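Floor transition

A floor transition is the line at which two floor coverings meet, together with the method used to finish that line. In houses and offices the most common case is the meeting of carpet and wood. The two materials differ in thickness, in the way they are fixed and in how they respond to moisture, and the joint has to allow for all of these.

Position

Where a doorway separates the two coverings, the joint is normally placed beneath the closed door, so that only one material is seen from each side. In open rooms it is set out along a chalk line, usually parallel to a wall or to the length of the boards. Striped carpet makes any error in this line easier to see, and fitters generally square the stripes to the joint before trimming the remaining edges.

Carpet and wood side by side

Grey striped carpet laid next to light wooden flooring is a frequent pairing in rooms with more than one use. The carpeted part softens footfall and is comfortable to sit on, while the wooden part is easier to sweep and lets chairs and trolleys roll freely. Pale wood shows dark grit less readily than a polished black floor but marks where furniture is dragged. 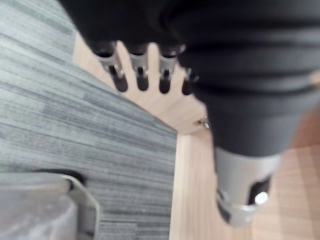
Methods of finishing

Cover strip. A flat or slightly domed strip is fixed over both edges. It hides an uneven cut and is the simplest method for later repair.

Gripper edge. The carpet is stretched on to a toothed bar and its edge is tucked under a metal lip. The wood stops short of the bar.

Ramped profile. A sloping section is used where one surface stands higher than the other. A difference of more than 4 mm is commonly treated in this way.

Butt joint. The two edges meet with no strip. The carpet must be of a type that does not fray, and it is usually glued down.

Expansion

Wooden boards widen in damp air and shrink in dry air. A gap is left at the joint and is covered by the strip, which should be fixed to the subfloor and never through the boards. The Bulum profile, sold in 30 mm and wider sizes, has a separate base for this purpose. The Vuron profile uses a single piece and is intended for glued boards only.

Maintenance

Dust collects along the lip of the strip and is removed with a narrow vacuum nozzle. Loose screws should be tightened promptly, as a raised edge is a tripping hazard. Water should be kept away from the joint when the wood is mopped.

See also: Carpet gripper; Subfloor; Threshold

Last revised January 2022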